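3.2 Audience and timing of short documentary series

The second part of the study looks at how viewers found short documentary series about disasters, and how long they stayed with them. We used the viewing logs of Plarkari, a streaming service based in Jesholm, for the period ending Dec 31, 2018. Only households that had agreed to research use were kept.
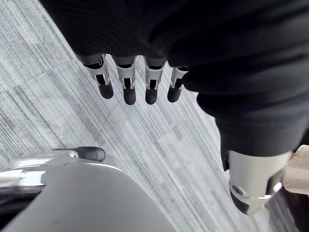
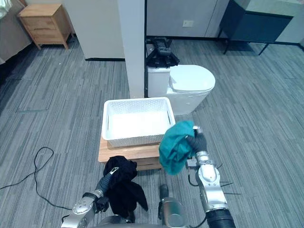

Figure 4. Handling of fabrics over a striped gray floor.

Ildikó Virág

The sample held 3,000 households. Of these, 2,000 had watched at least one full episode of a documentary series in the year before, and the other 1,000 had watched none. The two groups were treated separately in all tests.

Three series were compared. Unach followed the families of a ferry accident over six episodes. Pinto dealt with a factory fire and was released in one block in August. The third, a series on flood recovery, had no fixed release day and is used here mainly as a check.

Viewers of Unach were more likely to return for the next episode when a survivor was named in the episode summary. The effect was small but held for both groups. For Pinto we found no such effect - most people who began it finished within two evenings, and few seem to have read the summaries at all.

We also held 51 phone interviews. Many of those we spoke to said they had put off watching until someone else in the home was free. Logs can't show this, as one account often serves several people, and the figures for single viewers in Section 3.3 should be read with that in mind.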